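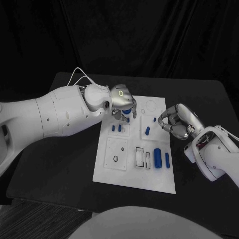 黑色幕布前,两只白色机械臂伸向桌上的白色板。

让没有自己马匹的少年骑手走进赛场
——访克拉蒙(Clamon)马术协会青少年事务主管诺埃米·德雅尔丹

发布日期:2018年6月4日,星期一

克拉蒙马术协会青少年部自今年3月起施行新修订的《青少年骑手马匹租借办法》。办法对租借双方的责任、马匹每周工作量、参赛资格的认定以及兽医费用的分担作出了统一规定。就办法出台的背景和施行以来的情况,本刊编辑部专访了协会青少年事务主管诺埃米·德雅尔丹(Noémie Desjardins)。采访在卡尔蒙(Callmont)训练中心的会议室进行,中心马房主管奥卢夫·哈夫斯泰因(Oluf Hafstein)参加了后半段谈话。

谈到修订的起因,德雅尔丹表示,旧办法制定时,协会青少年会员大多来自养马家庭,租借只是个别现象,条文因此写得十分简略。“旧文本只有一页,核心意思是双方自行协商。家长与马主关系融洽时,这一页纸足够用。一旦马匹在租借期内受伤,或者孩子临赛前被告知马已经卖掉,双方都会来找协会,而我们手里没有可以依据的条款。”

她介绍,协会目前登记在册的青少年会员共2415人,其中相当一部分没有自己的马。这些会员平时在骑术学校上团体课,骑的是教学马,想参加地区赛就必须另找马匹。按照旧规定,参赛骑手须出示马匹所有权证明或马主当场签署的同意书。“有的马主住得很远,不可能每场比赛都到场。孩子训练了一个冬天,到了报名处却因为少一个签名不能上场。这类申诉我们每个赛季都会收到。”

新办法规定,经协会备案的租借合同在有效期内与所有权证明具有同等效力,骑手凭备案号即可报名,无须马主到场。合同最短期限为2个月。德雅尔丹说,期限一项在征求意见时争论较多,部分马主希望可以按单场比赛出借。“我们没有采纳。青少年组的成绩不应当靠临时换一匹好马取得。骑手与马需要相处的时间,要学会备鞍、刷马、检查蹄子,知道这匹马什么时候情绪不好。这些内容也写进了合同附件,由教练签字确认。”

在费用方面,办法设定了备案费和马匹每月租金的指导标准。备案费为每份合同300元,由租借方缴纳,用于支付备案前的兽医检查。检查不合格的马匹不予备案,费用不退。记者问及这一安排是否会加重普通家庭的负担,德雅尔丹回答说,协会曾考虑由马主承担,最后认为检查结果直接关系到孩子的安全,租借方应当是报告的第一收件人。“谁付费,兽医就向谁报告。家长拿到的是完整的报告,包括旧伤和用药记录,以前很多家长根本看不到这些内容。确有困难的家庭可以申请减免,申请表与合同一并提交,审核时不另行面谈。”

关于马匹福利,新办法要求租借马匹每周至少有一个完整的休息日,并规定教练、马主和骑手使用同一本工作日志。日志须记录每次骑乘的时间、内容和骑手姓名。哈夫斯泰因对这一条评价很高。他在卡尔蒙训练中心负责马房工作,平日管理的马匹既有教学马,也有会员寄养马。

“过去最难处理的是一匹马由几个人骑。”哈夫斯泰因说,“马主早上骑过,下午租借的孩子来上课,晚上教练又做一节调教,三个人都觉得自己只骑了一会儿。等马背上出现压痛,谁也说不清是怎么来的。现在日志挂在马房门口,当天已经骑过什么,翻开就能看到。”

他以中心的一匹骟马齐拉诺(Zillano)为例。这匹马今年15岁,早年参加过场地障碍赛,性情温和,目前由两名少年骑手通过备案合同共同租借。“以它的年纪,跳得少一些,平地训练多一些,状态反而稳定。其中一个孩子起初很想跳高一级的障碍,我没有同意。她后来转去学盛装舞步,上个月参加了入门级的测试。”被问到测试成绩如何,哈夫斯泰因表示成绩单应由骑手本人公布,他只能说马走得很端正,左里怀跑步起步还需要再练。

两位受访者在共同租借的问题上看法不尽相同。德雅尔丹认为共同租借可以降低每个家庭的支出,应当鼓励。哈夫斯泰因则主张从严掌握,他提出,两名骑手的身高、体重和水平差距过大时,鞍具难以兼顾,马也容易混淆指令。现行条文规定共同租借须由教练出具书面意见,没有列明具体标准。德雅尔丹承认这里留有余地:“条文可以写得更细,但各马房的情况差别很大。我们打算先看一个赛季的备案材料,再决定是否补充。”

办法施行后,也有马主对终止条款提出疑问。按照规定,马主在合同期内出售马匹,应提前书面通知租借方,租借方有权在同等条件下优先购买;若骑手已报名参加地区赛,交付须推迟至比赛结束之后。长期出借马匹的会员弗农·德普雷(Vernon Després)曾致信协会,认为推迟交付限制了马主处置财产的权利。德雅尔丹说,协会已经书面答复,并在办法的说明中补充了一种例外情形:买方同意保留骑手参赛资格的,可以按原定日期交付。“德普雷先生的意见是有道理的,信里引用的条款也都准确。他家的娜塔莉·德普雷(Nathalie Després)本身就是青少年组骑手,他对两边的处境都了解。”

参赛资格方面,另一项调整涉及地区赛的青少年骑乘展示组。以往该组评分包含马匹体型一项,租借马匹的骑手普遍反映处于不利位置。自本赛季起,该组只考察骑手的骑坐、扶助和对马匹的控制,体型评分移至牵引展示组。裁判诺埃米·希伯特(Noémie Hiebert)参与了评分表的起草。德雅尔丹转述了希伯特在裁判培训会上的要求:评语必须写明具体动作,不得只写“良好”或者“有待提高”。“孩子们会把评分表带回去给教练看。一句‘转弯时内侧手过低’,对下一周的训练是有用的。”

对于尚未找到合适马匹的会员,协会在办公室和各训练中心设有租借信息栏,由马主登记,协会核对马匹护照和疫苗接种记录后张贴。迪隆(Dhillon)骑术学校是最早参加的教学单位,该校将若干退出高强度训练的马匹列入可租借名单。德雅尔丹提醒家长,信息栏只核实马匹身份,不对马匹是否适合某一名骑手作出判断,试骑时应有教练在场,并至少试骑两次,其中一次宜在陌生场地进行。

她特别谈到头盔与护具。租借合同不包括骑手个人装备,马主出于好意附送旧头盔的做法应当避免。“头盔受过撞击,外表不一定看得出来。鞍可以借,马衣可以借,头盔请自己买。”

采访接近尾声时,记者问及是否有计划将办法推广到成年业余组。德雅尔丹表示,成年组的租借多附带寄养和调教服务,涉及的合同关系更为复杂,青少年部无权代为决定,相关建议已经转交竞赛部门。哈夫斯泰因补充说,就马房管理而言,工作日志不妨先行使用,卡尔蒙训练中心已从春季起要求所有寄养马匹填写。

已签订旧式租借协议的会员,可在本赛季结束前携带原协议、马匹护照及教练意见到协会青少年部换签新合同。换签期间,原协议继续有效,骑手的报名资格不受影响。

(本文经受访者审阅)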